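Notes on the Bruvstead Evening Dog Walk

The Bruvstead Evening Dog Walk will be held again this September, and I have agreed to serve as registrar for a second year. Several readers of this blog have written to ask about the route and the entry rules, so the current arrangements are set out in full.

Participants will assemble at the north gate of Tshabalala Park at 5:30 p.m. The walk begins at 6 p.m. and follows the lake path, crosses the footbridge, and returns by way of Famov Street. Last year's event drew 1043 registered dogs, which placed considerable strain on the footbridge and on the two water stations. Registration will therefore close this year at 700 dogs. Owners who entered last year do not receive priority.

Dogs must be leashed at all times, including in the parking area. Retractable leashes are not permitted on the footbridge. Each adult may bring no more than two dogs, and handlers under the age of 16 must be accompanied by a parent or guardian. Proof of a current rabies vaccination is required at check-in. A photograph of the certificate on a telephone will be accepted if the date is legible.

Palesa Du Plessis will again direct the route marshals. She has asked that owners of nervous or reactive dogs join the rear group, which departs 15 minutes after the main body and takes the shorter loop around the rose beds. I walked my own elderly spaniel in that group last year and found it considerably more pleasant than the front.

The grooming tent has been discontinued. The pet supply store Henodex will provide waste bags and will collect unopened food for the county shelter at a table beside the gate. Dry food is preferred. Opened bags cannot be accepted under any circumstances, and medication should be returned to a veterinary office.

Questions concerning lost registration numbers should be directed to Marietjie Swanepoel at the park office, which is open until 4 p.m. Questions concerning the route may be left in the comments, and I will reply to them in the evenings.
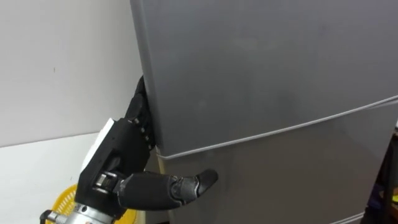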